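4.2 The sorting task and how it was taught

The sorting task was given in the second half of the Bodthorpe course, after the students had finished the printing and the assembly of their arms. At this point every group had an arm that could move all of its joints, but no group had yet used it for a purpose. In the earlier version of the course we let the groups choose a task by themselves. The result was that many of them chose something too difficult, for example pouring water or writing letters, and spent the remaining weeks on the mechanical problems of that one idea. For the present version we decided on a common task, so that the groups could compare their solutions and help each other.

The task is simple to state. A toy brick is put down on a studded baseplate, and the arm must pick it up and drop it into the container that belongs to its colour. The brick is only laid on the studs and not pressed on them, as our servo motors are not strong enough to pull a fixed brick loose. The position and the direction of the brick are chosen by a student from another group. This last rule was introduced by the students in the first week and we kept it, because it stopped the habit of placing the brick always where the arm was known to succeed.

All groups worked with the Welora design, which is a printed arm with hobby servo motors and a gripper with two fingers. The files were prepared by us and the students printed them in the workshop in the Verbruggen building. Groups were allowed to change the fingers and the brackets, but not the lengths of the upper arm and the forearm. We wanted to keep these lengths the same in all arms so that one sheet of geometry exercises could serve the whole class. The class had 40 students, most of whom had taken mathematics but no programming before the course.

Teaching was divided in three steps. In the first step the students moved the arm by hand commands, one joint after another, and wrote down the joint angles for a number of places on the baseplate. They found this boring, and several said so in their notebooks, but it gave them a feeling for which joint does what. In the second step they calculated the angles from the position of the brick, first on paper and then in a short program. In the third step they connected the calculation with the camera part of the project, which is described in Section 4.3. A lesson lasted the whole afternoon, from which we took 30 minutes at the end for writing the notebook.

The most common error in the second step was not in the calculation. It came from the zero position of the servo motors. When the horn of a servo is mounted one tooth away from the correct place, all calculated angles for this joint are wrong by the same amount, and the fingers arrive beside the brick. The students usually looked first for a mistake in their program. Some groups spent two lessons on this before they took the joint apart. We now think that the error is useful and should not be prevented by the teacher, but a short hint should be given when the second lesson begins. One group wrote in its notebook: "We have corrected the program four times and it was right from the start."

The height of the fingers was a second difficulty. The long forearm bends a little under the weight of the wrist and the gripper, and it bends more when the arm is stretched out. A height that is correct near the base is therefore too low far away from it, and the fingers push against the studs. An offset of 2 mm was enough for most groups in the far part of the baseplate. Two groups made a small table of offsets instead, and one group used the bending as the subject of its final report.

For the assessment we used the Sillen form, which was made for an earlier workshop at our college and gives separate marks for the plan, the working of the arm, and the notebook. Success of the arm in the final test counted for the smallest part. We consider this important, as an arm may fail on the day because of a loose wire, and the students should not be afraid to try a riskier solution. Over 300 attempts were written down by the class during the whole task. The attempts were recorded by the students themselves, and we did not check them against video. For this reason we do not report a success rate here, and use the notes only to see which kinds of failure were mentioned.

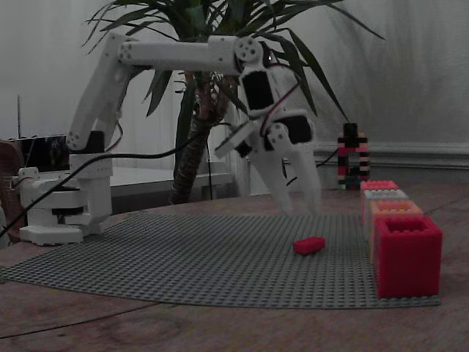
The direction of the brick was the kind of failure that students discussed most in the notebooks. A gripper with two fingers must be turned so that the fingers close on two opposite sides, and many of the first programs ignored this and always approached in the same way. It worked when the brick happened to lie straight. With a brick placed diagonally, like the red one under the open fingers in Figure 6, the fingers could meet a corner first and turn the brick or push it away. Some groups accepted this and let the arm close twice, so that the first closing made the brick straight and the second one held it. Others calculated the turn of the wrist. We gave the same mark for both solutions when the reason was explained in the plan. The row of containers at the side of the baseplate caused fewer problems, as each has a wide square opening and a small error in the position does not matter there. The students did learn to lift the brick well above the studded rims before turning the base, and in most notebooks this step is entered as a separate line of the program.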